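Home | Issues | Authors | Search

3.2 Garments with closures and hoods

The hooded garments were the most difficult group in the Rillell household set. From 535 folding trials, 50 were made with zip-up sweatshirts, and the participants were asked to begin from a crumpled state on a bed or a blanket. A hood has no flat side of its own, so the folder must decide early where to put it – under the body, or inside it.
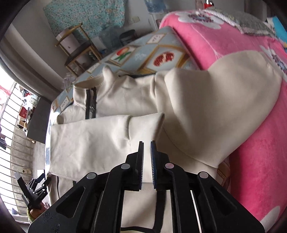
Figure 2. Cream zip-up sweatshirt, crumpled on a pink blanket. The hood lies to the right of the collar and zipper.

In the starting state of Figure 2, the hood makes a smooth mound while one sleeve is folded across the garment. We coded such cases as "hood raised". The colour of the blanket was not controlled, and we accept this as a limitation. Participants in the Niazi group mostly closed the zipper before they folded the sleeves; the Plivton group left it open and needed 6 more seconds at the median. We did not analyse the effect of drawstrings.

Last updated: May 27, 2018

Copyright Nimamer Papers | Contact | Back to top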